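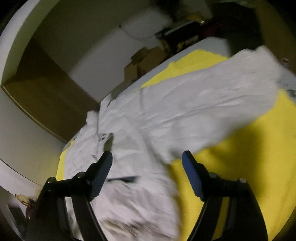 Essam Shawky asked after the last session why a level transmitter that passed its bench check would still read high once it was back on the tank, and whether the calibration was worth doing at all. I said I would start with that.

Talks > Process Instruments > Level Measurement
21 October 2026, by the Davura training desk

Notes for the speaker, hydrostatic level session

Open with the question. The bench check is worth doing, but it only tests the sensor. It says nothing about the mounting, the vent tube or the density figure typed into the display.

Slide 2. Level from pressure. Pressure at the bottom of the tank depends on liquid height and density. Draw the tank on the board. Ask what happens if the liquid changes and the setting does not.

Slide 3. The Peltonen tank. Water in the morning, a brine product in the afternoon, same setting all day. The reading was high every afternoon. Two transmitters were replaced before anyone looked at the density. Don't rush this one.

Slide 4. Vent tubes. A gauge sensor needs open air on its back side. If the tube is kinked or blocked, the reading drifts with the weather. Pass the Nemitz cable sample around. Get it back.

Slide 5. Zero and span. Loop output is 4 to 20 mA. Set zero with the sensor in its working position, since turning it on its side can shift the reading. Span for the worked problem is 700 mm of water. Let them do the sum, 3 minutes.

Slide 6. Records. Write down as-found values before touching anything. The Mornent form has a box for it and most come back blank.

Skip slide 7 if we are running late.

Leave 10 minutes for questions. Someone will ask about foam. A bottom-mounted pressure sensor mostly ignores foam, but the foam still holds product, so the volume will be a little off.

The December session covers radar.

Last updated: after the second rehearsal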